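3.2 Collection of disassembly demonstrations

Demonstrations were recorded at the Betenholm cell between June 2023 and the end of August. Two operators, B. Kelemen and V. Szűcs, teleoperated the arm through the Semwal interface. The workpiece is a desktop tower laid on its side with the side panel removed, and parts are handled between the case and a 3D-printed fixture plate to its left. Each episode covers a single part.

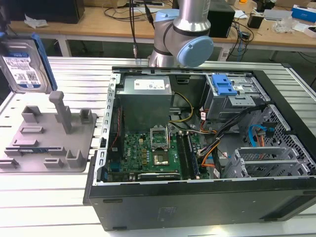
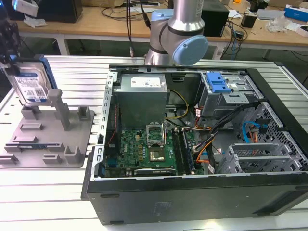
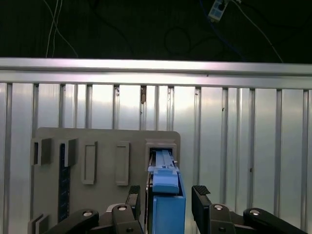

Figure 4. Workspace with open tower and fixture plate (first); hard disk drive held in the gripper (second); wrist view of the fingers on either side of a blue object in its socket housing (third).

Fixed and wrist views were stored with joint states. In total we kept 1,233 episodes and set aside 35 in which a video stream dropped out. Drive episodes were the longest - operators often regrasped before lowering the part - and were not trimmed. The first 100 episodes used an earlier plate layout and serve only for pretraining. Labels were added in Merkard by the operator who had not recorded the episode.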